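Potiveo held to draw by Astora after late penalty

Potiveo dropped two points at home in the Regional League on Saturday's program of matches, drawing 1-1 with Astora after conceding from the spot in the closing minutes. The result leaves Potiveo second in the table, behind Tenuven on goal difference, with both clubs level on points.

The home side had the better of the opening half hour and went ahead after 17 minutes. A corner from the right was only half cleared, and the Potiveo captain hit a low shot through a crowd of players from the edge of the area. The Astora goalkeeper got a hand to the ball but could not keep it out.

Astora had not scored away from home since January and rarely looked like changing that before the break. Their one real chance came from a long throw, which the center forward headed over the bar from close range. Potiveo had a second goal ruled out for offside shortly before halftime, a decision the home bench argued about all the way to the tunnel.

The crowd at Rafferty Park was given as 1434, the best gate of the season at the ground. The club had cut the price of tickets in the east stand for the match and says it will do the same for the next home game.

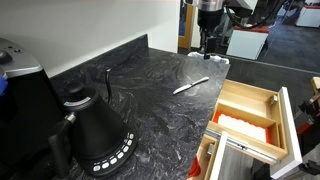

The second half was a slower affair. Astora moved to a back three and pushed their left-sided midfielder further up the field, and Potiveo began to give the ball away in places where they had been comfortable earlier on. The wind had picked up as well, and neither goalkeeper could get much distance on a kick toward the scoreboard end.

Potiveo should have settled it midway through the half. The substitute winger beat his marker on the outside and crossed to the far post, where the striker had time to take a touch. He chose to volley it first time and put it into the side netting. A free kick from 30 yards a few minutes later hit the top of the wall and looped onto the roof of the goal.

The penalty came when an Astora cross struck a defender on the arm. The referee was well placed and gave it at once. There were few complaints from the Potiveo players, although the defender was booked for what he said to the assistant afterward. The Astora right back sent the goalkeeper the wrong way to score his first goal for the club.

In the time that remained both sides could have won it. Potiveo had a header cleared off the line, and from the same move Astora broke with three players against two - the final pass was hit too hard and ran out for a goal kick.

The Potiveo coach said after the match that his team had stopped passing the ball forward once they were in front. He said the penalty was the right call and that he was more concerned about the chances missed at the other end. The Astora coach was happier with the point and praised his defenders, two of whom were making their first starts of the season.

Potiveo finished the match with a concern over their holding midfielder, who went off in the second half holding the back of his thigh. He is due to have a scan before the squad trains again. The first-choice left back is still out with an ankle problem and is not expected to return for the next match.

Elsewhere, Tenuven came from a goal down to win 2-1 away from home and go top. Both of their goals came from set pieces in the second half, the winner a header at the near post. They were down to ten players for the last few minutes after a second yellow card, and will be without their center back for one match as a result.

Astora stay in the bottom half but are now clear of the relegation places. They have a free week before they play again.

Potiveo travel to Tenuven in their next league match. Kickoff has been moved to 5:30 p.m. at the request of the home club, and visiting supporters will be placed behind the south goal. Tickets for the away section are on sale from the Rafferty Park office and will not be sold at the gate.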